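Taller compartido Mivport
Consejos para el montaje de una mesa con dos brazos robóticos

Enero de 2025

Las presentes recomendaciones se dirigen a los usuarios que deseen construir, en casa o en las instalaciones del taller, una mesa de trabajo con dos brazos enfrentados. Han sido redactadas por Trevor Boychuk y revisadas por Rhonda Paquette.

Elección de la mesa

Conviene emplear un tablero firme, de superficie clara, que facilite distinguir los objetos pequeños. El bastidor de perfiles de aluminio debe escuadrarse antes de fijar los brazos; una desviación de 2 mm en una esquina obliga a repetir la nivelación completa. Compruébese que los ángulos son de 90 grados y apriétense los tornillos en cruz.

Cableado

Los cables se dejarán con holgura suficiente para que cada articulación recorra todo su giro. Se recomienda etiquetarlos cerca de la pinza y mantener la regleta fuera del alcance de los brazos —nunca sobre el tablero—.

Objetos de práctica

Para los primeros ejercicios de recogida y colocación resultan adecuadas las piezas de juguete ligeras, de contorno redondeado y colores bien diferenciados. Los platos de borde bajo permiten que la pinza se aproxime en ángulo.

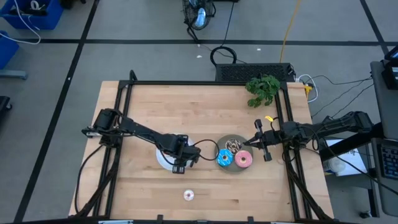
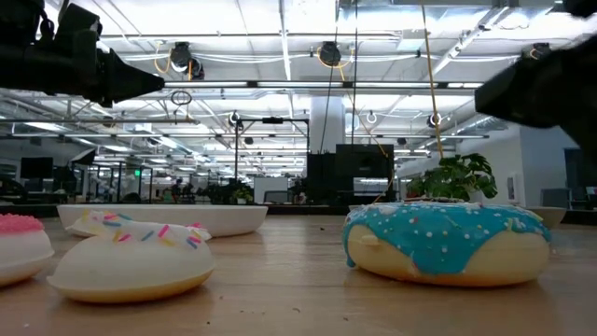 Mesa de madera clara con los dos brazos, los platos y las rosquillas de práctica.

Ajuste de las pinzas

Antes de cada sesión, ábranse y ciérrense las pinzas sin carga. Si los dedos no cierran en paralelo, revísese el tornillo de unión con la muñeca. La fuerza de cierre se aumentará de forma gradual, hasta que la pieza se sostenga sin deformarse.

Limpieza y cierre

Retírense las migas y virutas del tablero con una brocha seca. No se aplicarán productos líquidos cerca de los servomotores. Al terminar, los brazos se llevarán a la posición de reposo y se esperarán 5 minutos antes de cubrirlos.

Las reservas del banco de montaje se solicitan en el mostrador de la sala Grewal. La próxima revisión de estas normas está prevista para julio.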